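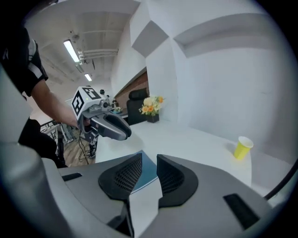 Two handheld grippers in use at the tabletop station, October.

Fault and safety status, Plella project

Of 942 recordings made this period, 27 were rejected. In 13 of these the gripper failed to open on release and the trigger had to be forced. Duyên Trình traced the fault to a worn return spring. One operator's finger was pinched; no treatment was needed.

Both units were withdrawn until new springs had been fitted. Pascual Salinas now checks the opening force after every 10 recordings. The cause of the other 14 rejections is still open. We ask that the Flurnness trial be held until it is known.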